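3 min read

So I bought a tripod. Or I bought the idea of a tripod, and the idea has been in transit for a while now. Thread.

Background: my old one lost a leg lock in June. For months I shot everything at the height of a toddler and told people it was a style.

The one I wanted was the Fjeld, the short travel version with the twist locks. Three shops in town. The first had the display model and a sticker on it saying do not ask about the display model.

Second shop had the tall version. "It's basically the same," said the guy, holding something I could have used to change a streetlight.

Third shop was a phone repair place now.

So, online. Skaltia had it for 2,197, shipping included, with a green dot next to it that said IN STOCK. I want you to remember the green dot.

Paid. Got the confirmation in under a minute. Very warm email. They were "thrilled." I was also thrilled. We were all having a lovely time.

Four days later: "Your item is being sourced." I wrote back asking how a thing that is in stock gets sourced. Reply said the green dot means the item is in stock "in the network." I asked what the network was. They thanked me for my patience.

I had not offered any patience. They just took it.

Meanwhile Prollitz had the same tripod for almost 700 more. I laughed at that price the first week. By the third week I was opening the page at night just to look at it.

Second promise was "dispatch within two working days." Third promise was also that, word for word, same typo in "dispatch." Somebody over there wrote that sentence once and has been living off it ever since.

I called. Hold music was a single acoustic guitar loop with a click in it where the loop starts over. After enough of that you begin to look forward to the click.

The man who picked up said my parcel was at the Birdale depot. Great! I can drive to Birdale. No, he said, it's at Birdale in the system. Physically it hadn't been handed to anybody.

Asked for a refund. Refunds go back as store credit unless the order was never shipped. Was my order shipped? It was marked as shipped. Had it shipped? No. So could I have my money? Well, it was marked as shipped.

I did get one concession, a voucher. It's good on orders over 2,000, which means I can use it to wait for something else.

Things I've used in place of a tripod so far: a stack of cookbooks, a fence post, my brother-in-law. The cookbooks were the sharpest. My brother-in-law breathes.

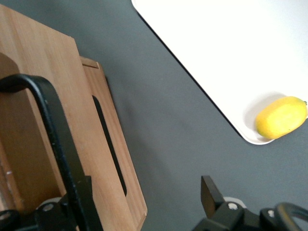 Wim Smits replied that the Skaltia dot stayed green on his order too, right up to the day they canceled it, and that he only got his money back when he quit emailing and disputed the charge with his card company. Took him one form.

One form, Wim. I have written these people letters with paragraphs.

Form is in. I typed "item not received" in the reason box and had plenty of room left over, so I told them about the guitar.

Update, same evening: Skaltia has emailed asking me to rate my delivery. There is no zero. There is a "couldn't be happier," and I stared at it for some time.

If anyone has a used Fjeld with all its legs, I pay cash and I'll drive. Even to Birdale.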